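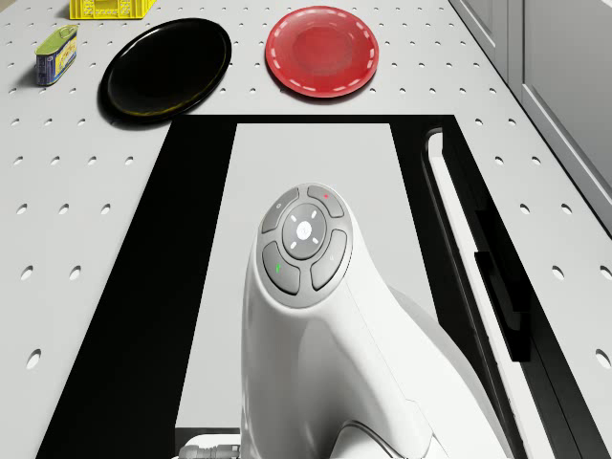
I'd been told she wouldn't want to talk before noon, so naturally the only slot going was 8.30 in the morning, in the café under the Prarinmont cinema, with the coffee machine screaming behind us. She'd already had breakfast and was on her second pot of tea.

She is a film editor, and a very good one, and she has asked me to leave her name off this because the new feature hasn't been announced yet. Fine by me! I've been trying to get an editor to sit down with me for ages.

We started with Indness, the small documentary that got her noticed. It was shot over 16 weeks on a ferry and she came home with 100 hours of footage. "I cried, a bit," she said. "Then I made a spreadsheet." The first cut ran well over 3 hours and the director loved every minute of it, which made the next month rather tense. "We argued about one shot of a rope for 6 days. It's still in. I lost."

Does she mind losing? She laughed at that. "I mind it in the room. By the premiere I've usually forgotten whose idea anything was."

Her training was all on the job, at Hikham, a post house that mostly did adverts and the odd wildlife series. She made tea, labelled drives, and stayed late to watch the senior editors work — they let her, so long as she didn't talk. I asked what she picked up from them. "When to leave a face alone. You get twitchy and you want to cut to whoever's speaking, but the person listening is often doing much more."

The Siddiqui bursary paid for her next year, and she is still cross that so few people apply for it. "Please put that in," she said, so I have. Applications open in April and you don't need a degree.

About the new film she would tell me only that it's fiction, that it's partly in Welsh, and that she doesn't speak any. "I've got the script next to me with the English pencilled in," she said, and went off to catch her bus.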